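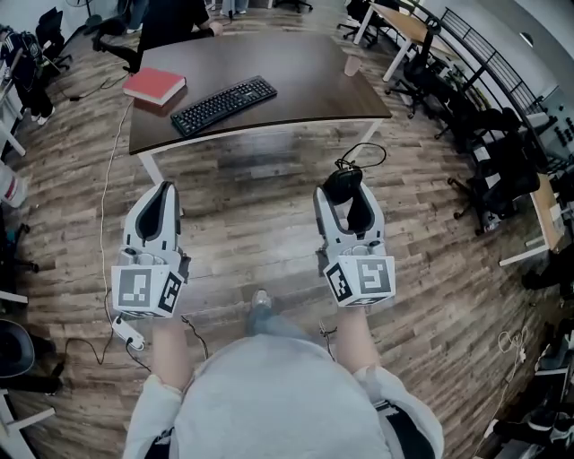
According to the reply from Grenport, the drift in the humidity log is in our salt, and the sensor is fine. Their view is that a saturated solution left open for a week picks up enough dust to shift the reading, and that we should mix a fresh batch before touching the calibration table.

April, 14:40. Mixed fresh sodium chloride slurry, same jar, new lid gasket. Vekero probe in at 14:55, Zinach probe beside it on the second port. Logging every 7 seconds.

16:10. Vekero steady at 75.4 percent. Zinach still climbing, 73.9. Old batch gave 77.1 and 75.8 on the same two, so the gap between probes is nearly unchanged — the salt accounts for the shared offset only.

Reran the export with the 321 rows before the lid was seated removed. Leaves 3,019. Mean moves in the second decimal, ignored.

Zinach filter cap has a grey film on the inside. Swapped it for the spare from the Siriwardena kit — fits, thread a bit tight. Do not force it.

17:30. Zinach 75.1 with the new cap. Old cap bagged and labeled, in the drawer under the balance.

To do: magnesium chloride point, overnight, both probes. Stop at 800 rows if the fan timer trips again. Order gaskets.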